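About us

Hello, and thanks for clicking through. Most people land on this page because they've been sent one of our session links and want to know who on earth we are before they let us loose on their staff (fair enough!). So I'll try to explain what Brongate does, how we got into it and what a day with us looks like, and you can skip to the bits you need.

We teach robots by showing them. That's the whole business. Somebody takes hold of the arm, or sits a few feet away with a pair of handheld controllers, and does the job they want the robot to learn. They do it again, and again, with the bowl a bit further left and the door half open this time, and every one of those goes is recorded: where the joints were, how wide the fingers were, what the cameras saw. Then a model is trained on the lot and we find out how good our teaching was. Sometimes it's lovely. Sometimes the arm goes to precisely the right spot and closes its fingers on thin air, and we all go and put the kettle on.

I started Brongate in January, in a single unit with one arm and a heater that only worked if you kicked it. Before that I'd spent years writing robot programs the long way, typing in positions point by point for a packing firm, and I was good at it, and I was thoroughly sick of it. A carton would change size by a finger's width and I'd lose an afternoon. The first time I saw someone with no training at all pick up a controller and get an arm to lift a lid off a pan, I thought, right, that's me, I'm off.

These days we've got 6 teaching tables, a storeroom full of crockery, and a team who are far better at this than I am. Our best demonstrators didn't come from engineering. One used to ice cakes. Another drove a forklift, and has the calmest hands I've ever seen on a remote. What they share is that they don't rush and they don't mind doing the same small thing all morning.

What we do for people

There are three sides to it, and plenty of customers use only one.

Recording. You tell us the task, we set up a table, and our team records the demonstrations for you. A decent starter set for a simple pick and place is 127 good ones. By good I mean clean: no fumbles, no long pauses while the operator scratches their nose, and a proper finish with the arm back where it began. We keep the fumbles as well, in a separate folder, and you can have those too if you want them (some research groups ask for nothing else).

Training people. We run courses for your own staff, either here or at your place. By the end of the first day everybody has driven an arm remotely and guided one by hand, and most people have a strong opinion on which they prefer. More on that below.

Table building. If you'd like your own set-up, we'll help you plan it, get it bolted together and stay until it's recording properly. We did this for Pravwood, who make kitchen fittings and wanted to test how their handles stood up to a robot pulling at them all day, and we're still in touch with them most weeks.

By hand or by remote?

I get asked this more than anything, so I'll give you my own view, and you're free to argue with me when you visit.

Guiding by hand means you hold the arm and move it as if you were helping a child with a pencil. It's quick to learn. You can feel when the fingers touch the table, and you can feel when you're asking the elbow to go somewhere it doesn't like. The trouble is that you're standing there, with your own arms and your jumper in the camera's view, and the robot won't have you beside it later on. It's tiring as well. After an hour your shoulders know about it.

Driving by remote keeps you out of the way, and the cameras see just what they'll see when the robot's working alone. I think the recordings are better for it. But it's harder! You've got no sense of touch with our standard controllers, depth is a pig to judge for the first few hours, and everybody, without exception, goes too fast to start with. We ask new people to practise on sponges before they go anywhere near a plate.

What we tend to do is use hands for the first few tries, so that everyone agrees on how the task ought to go, and then switch to remote for the real recording. For doors and drawers I'd go remote nearly every time. For anything where you press down, wiping for instance, I still like hands.

We like kitchens

You can bring us any kind of job, and we've done labels, laundry, bolts in trays and a memorable fortnight of bicycle bells. But kitchen tasks are what we're known for, and I'm rather proud of that. Kitchens are hard. Nothing is matt and nothing is square. A shiny bowl bounces the ceiling light straight back at the camera, oven doors swing in an arc (so the fingers have to travel in one too), and knobs are small and round and easy to slip off. If you can teach a robot to behave around a toaster oven, it'll find a box of cartons very restful.

We also don't tidy up as much as you might expect. When I began, I wiped the tables down between every run and lined everything up with tape. Then we took a trained model to a customer's canteen, where the worktop had rings and crumbs and somebody's elbow grease all over it, and it went to pieces. So now we let our tables look used. Stains stay for a while, things get shifted, and the oven gets turned round a bit between batches so its door isn't always facing the same way.
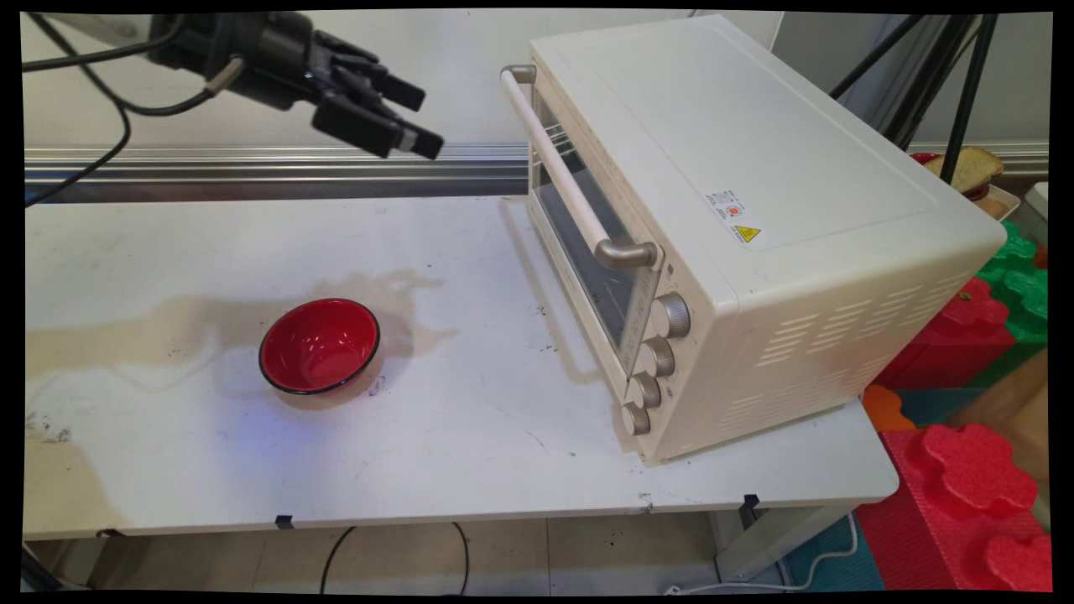 One of our kitchen tables, with the red bowl and the toaster oven out and the gripper overhead.

People laugh at how much we talk about where things start. But where you put the bowl matters an awful lot. If it's always in one place, the robot learns the place and not the bowl, and the first time you move it you'll see the arm head off confidently to where the bowl used to live. We use a shuffled list of positions, printed on a card, and the operator works down the card. It's dull and it works.

Same goes for the arm. We vary the starting pose a little, and we record some runs where the operator begins badly on purpose and then puts it right. Those recovery runs are worth their weight in gold. A robot that has only ever seen perfect teaching has no idea what to do when it's slightly off.

The software side

We record with Clikotov, which is our own little program. It started life as something I cobbled together on Sunday evenings, and it has been rewritten since by someone who knew what they were doing. It shows the operator the camera views, has one big button for start and one for "bin that one", and asks for a short plain sentence about the task when you save. I insist on the sentence. "Pick up the bowl" and "move the bowl nearer the oven" are different jobs, even if the first half looks the same, and you'll be glad of the difference in six months' time.

Our longest project so far is called Buzatu, and it's nothing but everyday kitchen handling – opening, closing, lifting, setting down, turning. It stands at 2857 saved demonstrations as of 2 Oct 2019, all of them watched back by a second person before they went in. That watching back is slow and it's the part customers most often ask us to skip. We say no, politely. One sloppy afternoon in the wrong folder can spoil a great deal of careful work.

Coming to see us

Please do! We're happy to have visitors, and you'll learn more from ten minutes on the controllers than from anything I can write on a web page. Wear flat shoes, tie back long hair, and leave dangly bracelets at home if you're planning to guide an arm by hand. There's an emergency stop at each table and we'll show you where it is before we show you anything else.

The course for beginners runs over two days and takes up to six people. Day one is all driving and guiding. On day two you plan a task of your own, record 41 demonstrations of it with your group, and then go through them together deciding which to keep. Bring an object from your own workplace if it'll fit in a carrier bag. We've had a stapler, a teapot, a jar of pickled onions and a very nice trowel.

Schools are welcome too, from age eleven up, and we keep one small slow arm for them which is hard to hurt yourself with. Pupils pick up the remote driving quicker than their teachers do, which goes down well on the coach home, I'm told.

A few things we won't do, while I'm here. We don't record people without telling them and we don't sell on a customer's demonstrations. We also won't promise you a success rate before we've seen the task, and I'd be a bit wary of anyone who does. Send us a video of the job being done by a person, taken on your phone, nothing fancy, and tell us what tends to go wrong with it. I'll look at it myself and write back with what I think it would take – or I'll say it's not one for us, and suggest you try a jig and a spring, which has been the right answer more than once.

Use the contact form at the bottom of the page. If it's about a course, put the number of people and whether you'd like to come here or have us come to you.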